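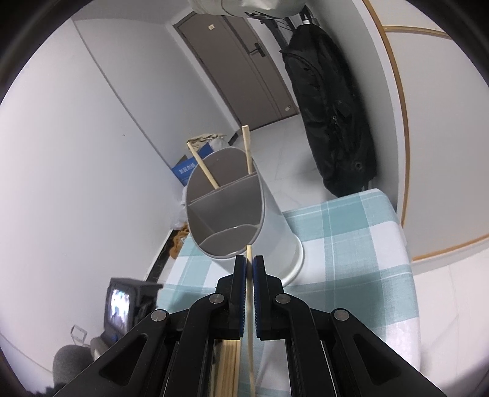
CELTVILLE, December

Restaurants should be charged for waste by weight at every collection. The flat fee used in Celtville covers a bin of any fullness, so a kitchen that sorts its waste pays the same as one that does not. A tariff that ignores the quantity collected cannot influence it.

The objection heard most often is cost. Scales must be fitted to the lorries and each bin needs a tag. Zulska, which runs the northern rounds, puts the fitting at 115 per bin, spread over the contract. For a business putting out 100 kilos a week the charge is small beside rent and gas. For one putting out 500 it is smaller still in proportion, and those are the premises where the flat fee hides most.

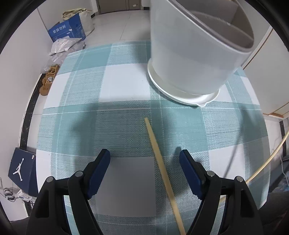
Weight charging also corrects a fault in the present rules, which treat all dining rooms as one class. Moodley Street has cafés with paper covers changed after each sitting and cafés that launder their linen. A checked cloth goes back on the table after washing and adds nothing to the bin. Under the flat fee its owner pays for the laundry and then pays again for a neighbour's paper.

The Flurnon district tried a half measure, with three price bands and a yearly audit. Premises near the top of a band had no reason to reduce unless they could drop a whole band. A continuous charge has no such steps. I would keep one allowance, the first 15 kilos free, so that the smallest kitchens are not billed for sums that cost more to collect than they bring in.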